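Search this site Go
Print this page | E-mail this page
Last updated: 2018-04-26

Desk and Divider Accessories, Handout 6: Hooks, Stands and the Parts That Hold Them

Okay, so last session ran long (my fault, I got carried away about shelf brackets) and we never reached the part about small plastic pieces for worktables. I've written it up so we can spend our time together on your own designs. Bring your sketches, bring calipers if you own some, and please bring the parts you've printed so far, even the ugly ones. I like the ugly ones!

Start with the hook, the piece everybody draws first. Most of you drew the question mark: a big open curl, a straight stem and some way of attaching the stem to a panel. It's a good shape. A headphone band or a bag strap drops into it without any fuss. What I'd like you to look at is the inside of the curl, right where it turns into the stem, since the load tries to straighten the part out there. Brisa Nava's first hook for her Khokhar assignment had a lovely thin neck and a sharp inside corner, and it snapped under a tote bag. Her second one has a fat, rounded corner and has been holding the same bag ever since.

Print hooks lying flat. I know I say this every week. If you stand a hook up on the printer bed, the layers run straight across the stem and you're hanging your bag on the glue line between two layers. Lay it down and the plastic follows the curve.

Now for the ones with a bend and a separate clip. Making the clip its own part has two big advantages. You can print it in a different plastic, a springier one, and you can throw it away when it wears out and keep the hook. The price you pay is fit. Leave too little gap and you'll be sanding all evening, too much and the thing wobbles every time somebody bumps the table. Mudassar Soomro keeps a strip of test slots, each a hair wider than the one before, and tries his clip in all of them before he prints the real part. Steal that idea, he won't mind.

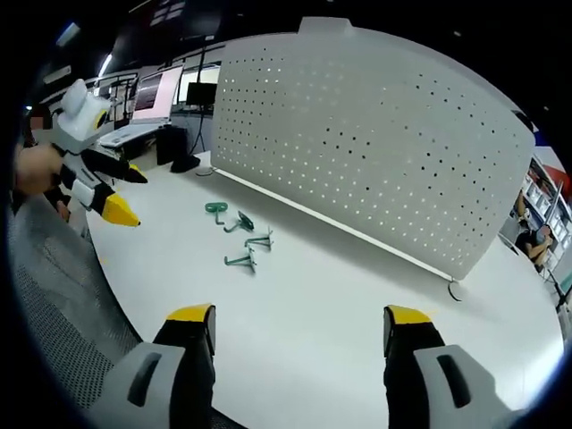

Stands are a different animal. A hook hangs, so gravity mostly helps you out, but a stand has to fight tipping with whatever footprint you give it. The T shape with short legs is fine for a card or a label. Ask it to hold a phone and it goes over backward, unless you stretch the back leg or lean the top forward a little. Try this at home: set your stand on a book and lift one edge slowly until the stand falls. Then turn the book a quarter and do it again. You'll find the weak direction in a minute, and it usually isn't the one you'd have guessed.

A word on perforated dividers, which half of you picked for the final project. The holes are wonderful because you can hang things anywhere, and they're annoying because every maker spaces them differently. Measure across 3 holes, center to center, and divide by two. Please don't measure one hole to the next and trust it. If your panel is curved, a wide bracket with two pegs may not sit flat against it, so keep the pegs close together or go down to a single peg and a little foot underneath to stop it from swinging.

Color came up too. Natalia Palacios asked whether everything in a set should match. I like one color for a set and a second one for whatever part comes off, so people can tell where to pull. But that's taste, so argue with me.

For next time:

Redraw one hook with a rounder inside corner.
Do the book test on one stand and write down which way it fell.
Read the Plevport notes up to page 53.
Iraís Barrera and Apolinar Galindo, you two are showing your brackets first, so come a few minutes early and grab the big table.

Print this page | E-mail this page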